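Convocatoria de personal: auxiliar de clasificación y embalaje de enseres domésticos
Lilero, centro de Gronden
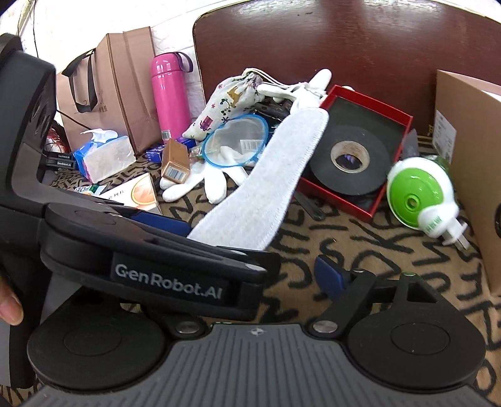
Lilero incorpora personal auxiliar para la línea de clasificación manual de enseres de Gronden. El trabajo consiste en recibir lotes mixtos de objetos de uso doméstico, separarlos por familias, comprobar su estado exterior, registrarlos y dejarlos embalados para su salida. Los lotes llegan sin ordenar y la composición varía de uno a otro: en la misma mesa pueden coincidir una plantilla de calzado, un rollo de cinta, una caja abierta y un frasco con dosificador.

La convocatoria cubre los puestos de la campaña que comienza en abril y permite formar una bolsa de reserva para sustituciones.

Datos del puesto

Denominación: auxiliar de clasificación y embalaje
Código interno: Haler 84
Dependencia: responsable de turno de la sección de enseres
Centro de trabajo: nave de Gronden, zona de mesas
Jornada: 30 horas semanales
Turno: mañana, con entrada a las 7:00
Duración: campaña completa, con posibilidad de prórroga
Periodo de prueba: el fijado en el contrato

Funciones

1. Recepción del lote en mesa. Se extiende el paño de trabajo, se vuelca el contenido de la cubeta y se comprueba que el número de lote de la hoja coincide con el de la etiqueta. Si no coincide, el lote se devuelve al carro sin clasificar.

2. Separación por familias. Se aplica la tabla Ueda, que agrupa los artículos en textil y calzado, higiene y limpieza, papelería y adhesivos, herramienta manual, envases y estuches, y varios. La familia «varios» se reserva para artículos que no encajan en ninguna otra. No se utiliza para acelerar el cierre del lote.

3. Revisión exterior. Se anotan roturas, manchas, piezas sueltas, tapas ausentes y precintos abiertos. La revisión es visual y táctil. El auxiliar no repara ni desmonta ningún artículo.

4. Registro. Cada artículo se introduce en el terminal de mesa con familia, estado y destino. Los campos son cerrados; el campo de observaciones admite texto breve y se rellena únicamente cuando el estado es «dudoso» o «incompleto».

5. Embalaje. Se colocan primero los artículos rígidos y de mayor peso, después los flexibles. Los envases con líquido viajan en posición vertical y en bolsa individual. La caja se cierra con cinta por la solapa central y por ambos cantos.

6. Cierre de mesa. Se retira el paño, se limpia la superficie y se devuelve la herramienta al tablero de la sección.

Criterios de manipulación por tipo de artículo

Se reproducen los criterios básicos para que las personas candidatas conozcan el nivel de detalle exigido. La versión completa se entrega durante la formación inicial.

Plantillas y calzado. Las plantillas se clasifican en textil y calzado aunque lleguen sueltas. Se busca la pareja dentro del mismo lote antes de registrar. Si no aparece, el estado es «incompleto». No se doblan para embalar. Se revisa la costura del contorno y se anota si está abierta.

Cintas adhesivas. Se registran por rollo. El extremo libre se dobla sobre sí mismo. Un rollo sin mandril de cartón se descarta. Los rollos se apilan de plano, nunca de canto, y no se mezclan con textil.

Cajas y estuches. Una caja abierta se registra aparte de lo que contenga, salvo que el contenido sea el original. En caso de duda se consulta al responsable de turno. No se da por original un contenido solo por caber en la caja.

Frascos con dosificador. Se ponen de pie en cuanto se localizan y se comprueba el cierre. Si hay fuga, el frasco pasa a la bandeja de residuos y se limpia la zona antes de continuar. El contenido se registra según etiqueta. Sin etiqueta legible, destino «residuo».

Herramienta manual. Se toma por el mango. Las piezas con filo o punta se protegen antes de embalarlas. Cuando en el montón solo se distingue el mango, se retiran primero los objetos que cubren el otro extremo y después se levanta la pieza.

Envases de cartón. Se pliegan los vacíos que no correspondan a ningún artículo del lote. Los que contienen producto se mantienen cerrados.

Volumen y ritmo de trabajo

La previsión de la campaña es de casi 400 lotes. El cupo orientativo por auxiliar se fija tras la segunda semana y depende de la composición de los lotes asignados. Durante la formación no se aplica cupo. El control de calidad revisa una muestra de 100 artículos por auxiliar y mes; los errores de familia y los de estado se contabilizan por separado.

El responsable de turno comunica el resultado de la muestra de forma individual. Un resultado insuficiente conlleva repetir el módulo de clasificación dentro de la jornada.

Requisitos imprescindibles

Edad mínima de 18 años.
Permiso de trabajo en vigor.
Comprensión lectora de fichas e instrucciones en español.
Capacidad para trabajar de pie durante periodos prolongados y para manipular objetos pequeños con ambas manos.
Distinción correcta de colores. Las etiquetas de destino se diferencian por color y código.
Disponibilidad para el turno indicado.

Requisitos valorables

Experiencia previa en almacén, inventario, tienda de segunda mano, mudanzas o preparación de pedidos.
Manejo de terminales de registro o lectores de código.
Conocimiento de símbolos de peligro en productos de limpieza.

No se exige titulación. La experiencia se acredita con certificado o con una persona de contacto de la empresa anterior.

Condiciones

Contrato laboral con alta desde el primer día, incluida la formación. Retribución según la tabla salarial del centro, que se entrega por escrito en la entrevista. Pausa retribuida a media mañana. Lilero facilita guantes, bata y calzado de protección. El uso de los guantes es obligatorio en la separación inicial y opcional en el registro.

Cada auxiliar trabaja en una mesa asignada. La rotación entre mesas se publica al inicio de cada mes. No se permite comida ni bebida en la zona de clasificación. Los teléfonos y objetos personales se dejan en la taquilla, de modo que no puedan mezclarse con los artículos del lote.

Proceso de selección

Fase 1. Revisión de solicitudes. Se comprueban los requisitos imprescindibles. Las solicitudes incompletas reciben un único aviso de subsanación.

Fase 2. Prueba práctica de 30 minutos. La persona candidata recibe un lote mixto, la tabla Ueda impresa y una hoja de registro en papel. Se valora la asignación de familia, la descripción del estado y el orden en mesa. La velocidad solo se tiene en cuenta en caso de empate. No es necesario terminar el lote para superar la prueba.

Fase 3. Entrevista breve con el responsable de turno, a continuación de la prueba.

El resultado se comunica por el mismo medio utilizado en la solicitud. Quienes superen la prueba sin obtener plaza pasan a la bolsa de reserva hasta el final de la campaña.

Presentación de solicitudes

En la recepción del centro de Gronden, de 9:00 a 13:00, o mediante el formulario de empleo de Lilero, indicando la referencia Haler 84. La solicitud debe incluir:

currículum de una página como máximo;
copia del documento de identidad o permiso de trabajo;
certificados de experiencia, si los hubiera;
indicación de cualquier adaptación necesaria para la prueba o el puesto.

Las mesas son regulables en altura y existe un puesto adaptado para trabajo sentado. En ese puesto no se aplica el requisito de permanencia de pie.

El plazo permanece abierto hasta cubrir las plazas. Las solicitudes se atienden por orden de entrada. Los documentos originales se presentan en la entrevista y se devuelven en el acto.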